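Komisside Room Gallery

April 1, 2018
By the Komisside house page

Search this site Search Go

The small room at Komisside

This page is for the people who ask us what the small room is like before they book it. The house is in Uvthorpe, at the quiet end, and the small room is on the ground floor, behind the entrance. We rent it by the hour for workshops, for mending clothes, for language lessons and for other things which need a table and not much more.

When we took the house over, in November, this room was used only for storing. It had old carpet, many boxes and a smell of paint. We emptied it during 2 long weekends and after that we could see that the floor was good. Some people wrote to us that they would like to see it in use and not only read a list of prices, so I have made this gallery page. I am sorry that my texts are longer than in a usual gallery.

The room is not big. With chairs in rows it is comfortable for 8 persons, and more than this becomes too warm in the summer. With a table in the middle it is better to come with fewer people. The door to the entrance can stay open if you have a pram or a lot of bags.

The folding table and the floor

The table is our most borrowed thing. It is narrow, with a pale top and thin black legs which fold, and we like it close to the white wall, so that people can still walk past. Please take it by both ends when you move it - one at each end, as they do it in this picture. The floor is light tan wood and it shows every line if the legs are pulled across it.

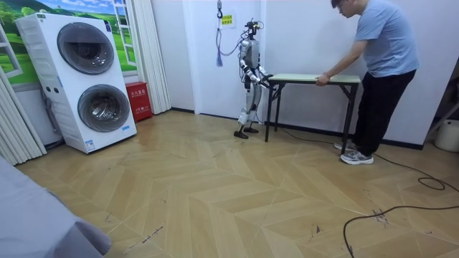 The laundry corner

On the left side of the room you find the tall white laundry unit, two front-loading machines one above the other. Guests of the room may use it, but please ask first, because the people who live upstairs have their own hours. One wash costs 200 in the house coins, which you buy at the Adugna shop across the street. Bring your own washing powder.

A full short programme takes 45 minutes. Many guests of the mending group start a wash when they arrive and fold the clothes on the table before they leave. This works well, only do not put a wet basket on the tabletop, put it on a towel.

How we leave the room

The table goes back against the wall, folded or standing, both are fine. The floor is swept with the soft broom and never washed with much water. If a cable must go over the floor, keep it along the wall or under the table, where feet do not come so often.

If something is broken, please write it in the book in the entrance. We are not angry about it, we only want to know it before the next group comes. Last winter one leg of the table did not lock properly and we learned it from a guest who had held it up with the knee for a whole lesson!

Booking

You can book through Workero, where the room has the name "Komisside small". Choose the hours and write in the message field if you need the table, the chairs or the laundry. We answer in the evening, normally on the same day. For a regular booking, for example a course, please write to us directly and we will look together at which hours are free.

I will add more pictures when the curtains are finished. The entrance and the small yard will get their own page later.

Contact: use the form at the house page | © Komisside, Uvthorpe | Back to top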